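Don't Mix That: Cleaning Products and the People Who Combine Them

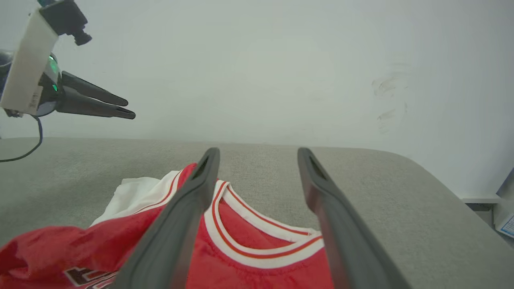
A red basketball jersey, waiting its turn.

Every September, Kaludley's sports families rediscover sweat, and the cleaning aisle at Sárközi empties out. Most of what goes wrong next goes wrong in a bucket.

Bleach and ammonia make a gas you don't want to meet. Bleach and vinegar make a different one. Plenty of glass cleaners contain ammonia, so read the back of the bottle, where the small print lives, before you pour anything into anything.

Keep products in the bottles they came in. Emese Vincze once kept floor cleaner in a lemonade jug for most of a summer. She has since bought a marker, then labels, then a shelf with a lock.

No label, no sale. A spray without an ingredient list, a maker's name or a phone number is a mystery liquid with a trigger on it. The bargain table in Tisoveck had some last year at 50 cents each, and they were overpriced.

For smelly team clothes, soak in cool water with a cup of white vinegar for about 32 minutes (my timer is old and has opinions), drain, rinse well, then wash inside out with ordinary detergent. Skip the bleach on anything colored. Skip the fabric softener too – it coats synthetic fabric and hangs on to the smell you were trying to evict.

Open a window. Wear gloves. If your eyes sting, leave the room and get some air, and call poison control if you feel unwell. The grout can wait.

Piroska Lengyel writes in to ask whether two half-empty bottles of the same brand can be combined. Only if it's the same product, Piroska, and even then I'd leave them be.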